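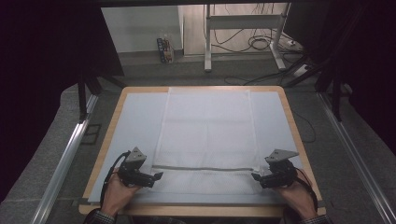
Figure 2. Hand-held grippers at the zipper end of the mesh laundry bag.

26th November
Huguette Beaudoin and Sidra Siddiqui

3.2 Collecting the folding demonstrations

The second half of the Dhanial project was given over to cloth. Students on the course had spent the first half on rigid objects, and most groups had a working policy for these by February. Cloth was chosen as the next step because the shape of the object changes with every contact, and the students had not yet had to deal with that. We began with a mesh laundry bag laid flat on a board, with the zipper across its lower part and a gripper at each of the near corners (Figure 2). The zipper strip served as a landmark when students described where a grasp should be made, and it was used in the same way in the written labels.

Each student recorded demonstrations with a pair of hand-held grippers, one in each hand. The task was to take hold of the two near corners, lift them together, carry them to the far edge and let go. A second fold was then made from left to right. Students were asked to move at a steady pace and to start again if a corner slipped before the first fold was finished. Failed attempts were kept in a separate folder and were not used in training.

The class had 25 students, who worked in pairs and changed places after each block of recordings. One student folded while the other started and stopped the recording on the Okach software and wrote down anything unusual. In total the class recorded 460 demonstrations of the bag task. Of these, 84 were removed after checking, mainly for missing tracking data or a late start to the recording. The checking was done by the students themselves, each pair going through the files of another pair.

Training was carried out on the shared machine at Flornmont, with the same settings for every group, and each model was run for 3,000 steps. We kept the settings fixed so that differences between groups could be traced to the demonstrations. Several students asked to change the learning rate, and they were allowed to do so once the main results had been handed in. Those later runs are not reported in this section.

The trained models were tested on the Pretonar arms in the teaching laboratory. A trial was scored as complete if both folds were made and the bag stayed on the board. Partial folds were noted but given no score. The results for each group are set out in Section 4, together with the students' own comments on the recording sessions.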